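Clandomik before hardware

At Medow Secondary College, the robotics students spend their first term without touching a motor. The arm they will eventually run sits in a locked cage at the back of the metalwork room. Until a team's code passes in simulation, the key stays with Nazanin Naseri.

Naseri teaches Year 11 engineering studies and has supervised the college's entry in the Lulleck Challenge since the program began. The challenge is a regional manipulation contest for secondary students. Teams write a controller that picks up objects in a furnished room, moves them and sets them down within tolerance. Qualifying rounds are judged entirely in software, and only the final uses physical arms.

The simulator is called Clandomik. It runs on the college's ordinary lab computers, slowly, with rendering kept simple to hold the physics step steady. Students write in Python against a small interface that gives them joint positions, gripper opening, contact forces and a view from the robot. Colliding with furniture costs points. Dropping an object ends the attempt.

Each submission is run through 234 seeded trials. Object positions, friction and lighting vary between seeds, and a team sees only its total and a log file. "They want to watch every run," Naseri says. "I make them read the log first. If the log doesn't explain the failure, the logging is the next job."

The early failures are consistent from year to year. Teams close the gripper at full speed, the first finger to make contact pushes the object, and the second arrives at a place the object has left. The usual remedy is to centre the hand using contact data and slow the last few millimetres of travel. Grigore Avram, a Year 12 student in his second season, wrote the version most teams now start from. It closes until one finger registers a force, shifts the wrist toward that side, and closes again.

Avram's own interest is in curved objects. A box offers the fingers a flat face and tolerates a poor approach. A ball offers very little contact area, and any error in height tends to squeeze it up or down out of the grip. Clandomik complicates this further by building its spheres from flat facets, so the contact normal changes abruptly as the hand moves. Avram spent most of August on a routine that estimates the normal over several time steps and ignores single readings.

"On a real ball you wouldn't need half of it," he says. "But the qualifier is scored on this one."
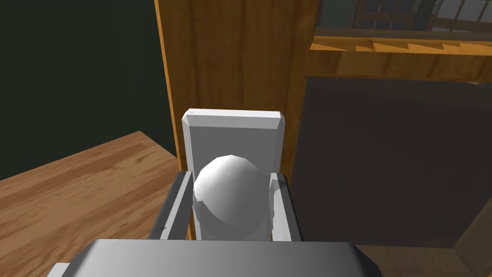

From the lab to the cage

Teams that qualify get the physical arm for 50 hours of bench time, shared across the group and booked on a paper sheet. The first sessions go to calibration. The camera has to be registered to the arm, and the gripper's closing force measured with a load cell, as the simulated value is optimistic.

Avram expects his averaging routine to be removed at this stage. The slow close will remain. Naseri has asked each team to keep a list of every parameter altered between the simulator and the bench, with the old value, the new value and the test that prompted the change. Last year's list ran to 3 pages and is pinned beside the cage.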